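**Ticket 141: Letters on the wrong sides of the board**
Opened: Sep 24, 2024
Product: Sorby roll-up board, green and cream
Status: closed, grudgingly

**Reported problem**

Customer says the board is misprinted. Letters run down the sides, numbers run along the top and bottom, and an endgame copied out of the Flornum puzzle book "makes no sense whatsoever." Wants a replacement. Has already had one replacement, in August, with the same fault.

**Checked**

1. Border print. All there, 1 through 8 and a through h, on both pairs of edges.
2. Position. Eight light pieces, three dark, with the light king in the top-left corner and a pawn beside him.

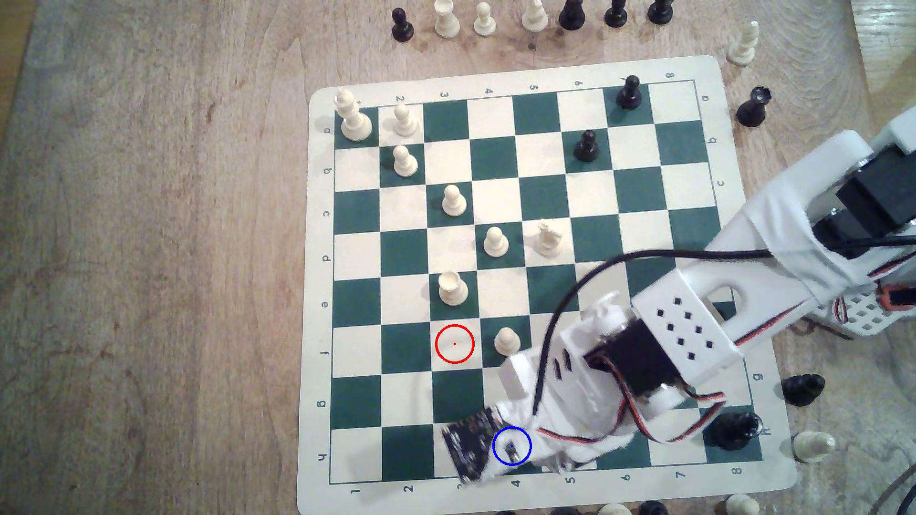
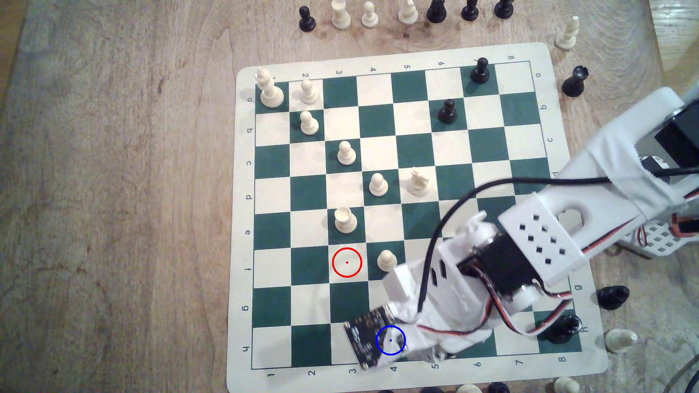
3. Orientation. Board is a quarter turn off. Letters belong along the edge nearest the player. Replacing it a second time would get us a second board, sideways.

**Fix**

- Take the pieces off. Turn the board until the letters face you.
- Check for a light square in the near right corner.
- Set the position up again from the book, reading the squares off the border.

**Notes**

Customer asked whether Bimeck boards have this problem. Told them all boards have it if you turn them.

Of over 900 tickets in the Ó Conaill queue, this is the 2nd one solved by rotation. Refund declined. Tagged "user guide, page 1."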